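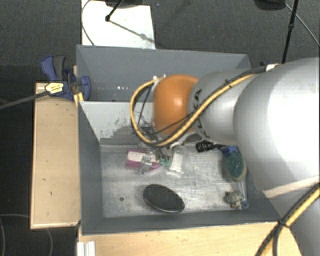 Week 6 is bins, which I realize is not why any of you signed up for Storeroom Practice. Bring your notes from Ms. Bozsik's shelving lecture anyway, as I'll be contradicting some of them. A bin has one job and gets hit for it all day long. Look at the floor of the grey one: fine scratches all over, cloudy marks, and a back wall where a good patch of the finish is flaking. Now write down what you would do about it. If your answer was "buy a new bin," please see me, and bring your wallet.

Wear comes in 3 grades for this course.

Grade 1: scuffs and scratches. Wipe it, log it, move on.
Grade 2: finish coming away. Brush off the loose bits and keep unwrapped goods out.
Grade 3: dents, splits, sharp edges. Take it out of service. Tape is not a repair, whatever they told you at Brullmont.

A related point on small items. A flat packet lying on a big bare floor slides every time the bin is moved, and ends up in whichever corner is hardest to reach. Dividers help. So does a smaller bin, a solution the Giltell case study reaches on page 11, after a long detour.

Reading for Sunday night: Matoušek, chapter 3. Skip the poem.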